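Equipment Review: Stamora Anti-Vibration Appliance Pads, Set of Four

Clundgate Housing Services — Resident Equipment Reviews
Reviewed by Dymphna Kavanagh, Equipment and Furnishings Office
Fri 6 March

Purpose of this review

The Equipment and Furnishings Office reviews household products that residents have asked to use in their apartments or that the Office is considering for general supply. The present review concerns the Stamora anti-vibration pad, a round rubber foot sold in sets of four and intended to sit beneath washing machines, dryers and refrigerators. The request came from the residents of Phelan House, where the laundry closets share a wall with the bedrooms of the neighboring unit.

One set was bought at the ordinary retail price of $19. The manufacturer did not supply samples and has not seen this text.

What is supplied

The box contains four pads, a folded instruction sheet and a small square of sandpaper for roughening the feet of older machines. Each pad has a shallow cup on the upper side to receive the foot of the appliance and a ribbed base. The cup accepts feet of ordinary size. It does not accept the wide plastic shoes fitted to certain older dryers, and residents with such machines should measure first.

The rubber has a noticeable odor on opening. It faded within a few days in a closet with the door left ajar, and lasted longer in one that was kept shut.

Installation

Two people are needed. The instruction sheet suggests that one person may tilt the machine while placing the pad with the other hand, and the Office does not support this advice. A front-loading washer contains a heavy weight, and it moves suddenly once past its balance point.

The appliance must be leveled again after the pads are in place. The pads settle under load, and in our case the rear left corner sank further than the others and had to be corrected on the second day. A spirit level is not included.

Residents are also asked to check the length of the water hoses and the drain hose before lifting. The added height is small, but a hose that was already tight will be tighter.

Performance under a washing machine

The washer used for the review was a standard front-loading model with a top spin speed of 700 revolutions per minute, standing on a concrete floor covered with vinyl. Without pads it walked toward the door during the final spin and had to be pushed back each week. With the pads fitted it stayed where it was placed for the full six weeks of the review.

The effect on noise was more modest. The low drumming heard through the shared wall was reduced, and the neighboring resident reported that she no longer woke to it. The higher whine of the motor was unchanged. Pads of this kind act on what passes through the floor and have little bearing on what passes through the air.

On a suspended timber floor the results were poorer. The same machine, moved to an upper apartment, shook the floor almost as much as before, and a cup left on the shelf above it still rattled.

Performance under a refrigerator

A refrigerator produces far less movement than a washer, and the benefit is correspondingly slight. The hum of the compressor was a little softer in the room below. Residents who want to raise a refrigerator for cleaning or for air flow should note that the pads add very little height and are not a substitute for a proper stand.
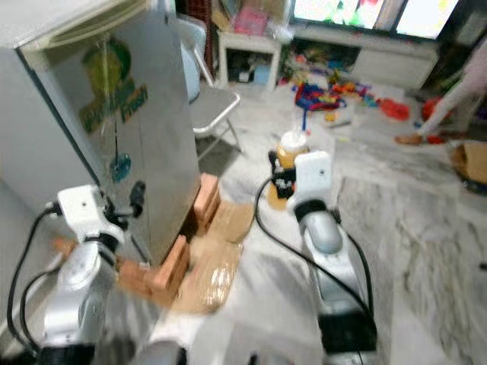 Comparison with the Premix mat

The Office previously reviewed the Premix appliance mat, a single sheet of dense rubber laid under the whole machine. The mat is easier to level and gives slightly better results on timber. It is also heavier, costs more, and traps water beneath it if a hose leaks — a fault that led to the replacement of one closet floor last May. The Stamora pads leave the floor open to view, and a leak can be seen and wiped up at once.

Recommendation

The Stamora pads are approved for use by residents in ground-floor apartments with concrete floors. They are not recommended for upper apartments at Phelan House, where the Premix mat remains the preferred choice, provided that the floor beneath it is inspected twice a year.

Residents do not need written permission to fit the pads, but should inform the Office so that the maintenance record for the apartment can be updated. Pads that have split or hardened should be replaced as a full set.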